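Wiping a remote control with hand-held grippers: tips for cleaner demonstrations

Updated 3 October 2026

Wiping jobs look easy until you try to show one to a robot. You have two grippers in place of two hands, a cloth that changes shape every time you touch it, and an object that wants to turn as soon as you push on it. These tips come from the household set we recorded for the Wernance project, which ended up with 2,053 usable demonstrations after the bad ones were thrown out.

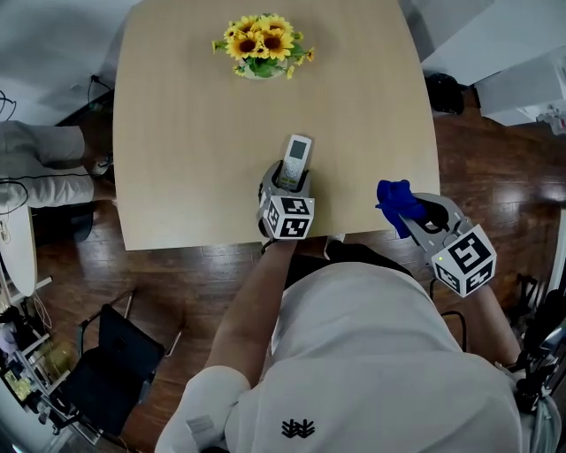
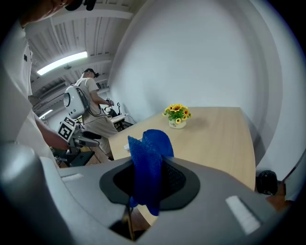
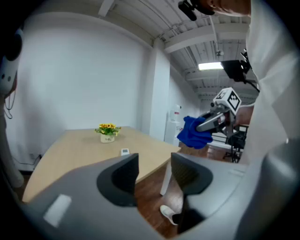

Hold the object in one gripper and the cloth in the other, and keep the same sides for the whole batch. If you want both versions, record one batch each way and label them. Switching sides halfway through a batch made our sorting miserable.

Grip the remote low, on the long edges, with the buttons clear of the jaws. Squeeze only until it stops slipping. A hard squeeze tips a slick plastic case forward, and you'll spend the next few seconds correcting it with your wrist. Those corrections get recorded like everything else.

Take the batteries out of anything with buttons before you start.

Pick up the cloth near the middle, with a good handful between the fingers. Corner grabs leave a long tail that swings in front of the gripper camera and drags across the table. Microfiber works better than a cotton dish towel, which is stiff when new and goes limp after a day. A plain strong color is easier to find in the video afterward. If the cloth has a tag, cut it off.

Clear the table down to what the task needs plus one or two everyday things that stay put. Something light in a pot is fine as long as it's well out of your reach. Don't straighten it between takes. Small changes from one take to the next are useful, and you'll get them without trying.

Watch the marker cubes. Dust and fingerprints on the printed faces cause more lost tracking than bad lighting does. Go over them with a dry cloth (not the one you're recording with) before each batch. Try not to let one gripper pass in front of the other one's cube. Elbows slightly out helps.

Cables: route them behind you or off the side of the table, with enough slack that you can reach the far edge without a tug. We tape ours at the elbow. At the Pornudcombe room we also ran a strip of tape along the floor so people knew where to put their feet.

Speed. Go slower than you would at home, but don't stop dead between strokes. Long pauses in the middle of a wipe teach long pauses. If you have to think, back away from the object first, then come in again. Three or four strokes on the front is enough – more than that and people start scrubbing at nothing.

Finish every take the same way. Cloth off the object, object down on the table, both grippers open and pulled back. Count to two, then stop the recording. We lost 150 takes in November to people hitting stop while the remote was still in the jaws.

Rest your hands. The grippers don't weigh much, but holding them out over a table gets old. Our limit is 100 takes per person per day, and 200 for the room.

Finger pads get slick from cloth lint. Roll a piece of masking tape over them at the break. Solvent cleaners left our pads gummy, so we use water with a drop of dish soap and let them air dry overnight.

If a take goes wrong, drop the object or miss the cloth, keep recording and fix it if you can do it in one move. Those are worth saving, and Nkosi has a separate folder for them. If it takes more than one move, stop and throw it out.

More in this series: Folding a hand towel – Putting lids on jars – Brosport checklist for new operators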